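Évan Courtois
28 septembre 2019

Je range le salon aujourd'hui, pièce par pièce, et je note ici au fur et à mesure. Ça m'évite de m'arrêter au bout d'une heure comme la dernière fois.

Point de départ : 40 m² pour le salon et le coin repas, un canapé Grutska, une table basse partie à la cave en attendant que je recolle un pied, et le grand tapis imprimé par terre. Depuis que la table basse n'est plus là, tout finit sur le tapis.

Étape 1, les papiers. Une pile entière de courriers Imeddale, dont la moitié jamais ouverts. J'ai gardé les contrats et les deux dernières factures. Le reste est au recyclage.

Étape 2, les câbles. J'ai une boîte pour ça, elle déborde. Je jette les chargeurs dont je n'ai plus l'appareil. Il y en a un de 2 mètres que je garde, la prise est loin du canapé.

Étape 3, le tapis. C'est là que je bloque. Les choses qui y traînent servent tous les jours : la boîte de mouchoirs, un mug, un étui, des oranges. Aucune n'a de vraie place depuis que la table est en bas.
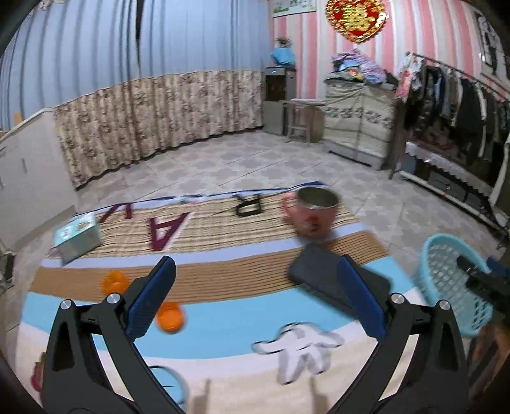
Nadège : tu devrais prendre un plateau. Tu mets les mouchoirs et le mug dessus, tu soulèves le tout quand tu passes l'aspirateur et tu reposes. Chez moi ça a réglé la question en attendant un meuble. Par contre les fruits, à la cuisine.

Pas bête, le plateau. J'en ai un Flurnenska au-dessus du frigo, il ne sert jamais. Je vais essayer avec celui-là.

Les oranges vont dans la coupe de la cuisine, d'accord. Je les mange devant la télé, je sais donc d'avance qu'elles vont revenir. On verra.

Le mug rose va à l'évier. L'étui gris foncé, dans le tiroir de l'entrée avec les clés. Les mouchoirs restent au salon, sur le plateau, côté canapé.

Pour le tapis lui-même, j'hésite. Avec ses bandes beiges et bleues, ses grosses lettres et son étoile de mer, il ne va avec rien d'autre dans la pièce. J'ai regardé les tapis unis chez Adjei, celui qui me plaît est à 217 euros. Pour l'instant je garde le mien, il est confortable et je m'assois plus souvent par terre que sur le canapé.

Aspirateur passé dans un sens puis dans l'autre. Penser à racheter des sacs, c'était le dernier.

Étape 4, l'étagère. Je sors tout, je dépoussière, je remets seulement ce que j'ai relu ou écouté depuis deux ans. Ça fait deux cartons à donner. Ils sont dans l'entrée, je les dépose en partant au travail.

Il reste le dessous du canapé et le pied de la table à recoller. La colle demande une nuit de serrage et j'ai prêté mes serre-joints. Si je ne les récupère pas d'ici novembre, j'en rachète.

Dessous du canapé fait : une chaussette, un stylo, la télécommande de l'ancienne télé. Je m'arrête là pour aujourd'hui.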